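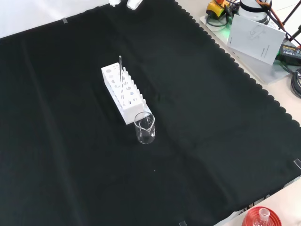 Test tube rack, stirring rod and small beaker on the black cloth, taped at the edges.

Glass on a Dark Cloth, and Other Workroom Habits

I learned to put a dark cloth under clear glass the way most people learn it, by setting my forearm down on a stirring rod. Clear glass on a pale tabletop is very nearly a magic trick. Put it on black and you get all those little glints along the rim, and your forearm lives to see another day.

These tips come out of a small workroom where my friend Heledd Jarman and I mix inks and dyes in quantities no sensible person needs. Most of them will do just as well for candle making, soap, model paint, or a teenager with a chemistry set and big plans.

The cloth

Any dark fabric with a bit of weight will do. Ours has a scalloped edge, so the bench looks dressed for a dinner party in a haunted house. Plain hems work too, if you must.

Tape it down. A cloth that can slide is worse than bare wood, because one tug on a corner takes everything with it. Short strips of clear tape at the edges are plenty. Fold one end of each strip under by a quarter inch before you press it down and you will have a tab to pull later. I skipped this step for years and have the fingernails to show for it.

Fold lines don't matter much for the look of the thing, but they matter for anything tall and narrow. Smooth the cloth with your palms, put the heavy items on the flat parts, and iron it if a crease won't lie down. Llinos Humphreys, who taught me to dye wool, irons hers every time. She also irons tea towels, so weigh the advice accordingly.

Wash it by itself. Black cloth gives up its color in the first few washes with real generosity, and I once owned white pillowcases.

The rack

You can pay a lot for a test tube rack or very little, and the test tubes will not know. Mine is plain white, and it holds a good deal besides tubes: pipettes, thin brushes, thermometers, stirring rods, the pencil I am always looking for. Check the holes before you buy. If they vary a little in size, so much the better for a mixed drawerful of tools.

Stand your rod upright in the rack between stirs. A rod laid flat will roll, and it always rolls toward the side with the longer drop. It also leaves a stripe of whatever you were stirring.

Keep it near one end of the rack and always the same end. Your hand will learn where it is in a week or so, and you can stop knocking it with your sleeve. Then roll up your sleeves anyway.

The beaker

Leave more room between the beaker and the rack than you think you need. When the two are almost touching, picking up the one means nudging the other, and I have done this with a beaker full of indigo. The ceiling was fine.

Point the spout away from you when you set it down. If you are left-handed, ignore anything you've read about which side the spout belongs on and turn it around.

To get rid of cloudy film, soak the glass in warm water with a splash of white vinegar for half an hour, rinse it twice, and let it drain upside down on a rack. Drying with a towel adds lint, and lint shows up beautifully against black. And glass that has held dye or anything from a chemistry set never goes back to the kitchen. Scratch a mark on it or tie a bit of red thread around the neck, or somebody will serve salad dressing in it.

Where the rest of it goes

Anything that isn't being used stays off the cloth. We have a rule that the far corner of the table is for equipment and the cloth is for glass. Heledd calls this the border and polices it. My coffee was deported in July and has not been allowed back.

Putting it all away

Glass first, then the rack, then the tape, then the cloth. Peel the tape slowly and low, back along itself. Take the cloth outside before you shake it, and if anything has chipped over it, fold it inward and throw the whole thing out. I know it has a nice edge. Buy another one.

Rods go in a tall jar with a wad of paper towel at the bottom. We are down to 5 rods from 7, and the jar was a late idea.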